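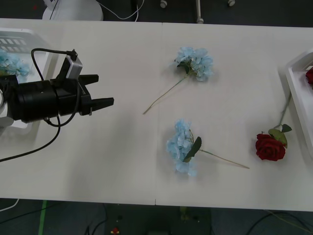 Section 4. Running the Flower Sorting Demo on an Open Day

Use this section when the arm will run in front of visitors. Complete the set-up in Section 3 first. One trained operator must stay within reach of the stop button whenever the arm has power.

4.1 Before visitors arrive

1. Push the two white tables together and lock their legs. Check that the surface is level across the seam.
2. Set one tray at the left end and one at the right end. The hydrangeas go in the left tray and the roses in the right.
3. Route the camera cables back over the arm. Leave enough slack for the wrist to turn.
4. Turn on the controller and wait for the steady green light.
5. Open the Grastino panel and load the program named Kavov Open Day.
6. Set the arm speed to 70 percent. Do not raise it during visiting hours.
7. Run one full cycle with no one at the table.

Note: Use artificial flowers only. Fresh stems leave sap on the finger tips.

4.2 Running the demo

1. Ask visitors to stand behind the floor line, 2000 mm from the table.
2. With the arm paused, lay out blue hydrangeas and red roses between the trays. Turn the stems in different directions and keep the blooms from overlapping.
3. Step back and press Start. The arm picks each flower by the stem and places it in its tray.
4. If a flower is dropped, press Pause, move it back to the middle of the table and press Resume.
5. When the table is clear, press Pause before laying out the next round.

Caution: Visitors may choose where the flowers go, but only the operator may put them down. Keep hands off the table while the arm is moving.

4.3 If the gripper misses

Wipe the camera lens and run Calibrate from the panel. If it misses again, check for sunlight on the table and close the blinds. Error 11 means that a finger did not close fully. Look for a leaf caught at the base of the finger.

4.4 Closing down

Send the arm to Home, switch off the controller and cover the camera. Write the cycle count in the Nolmont log. The finger pads are due for replacement at 4000 cycles; order them from Obsa Tsegaye in the Nikolaidis workshop.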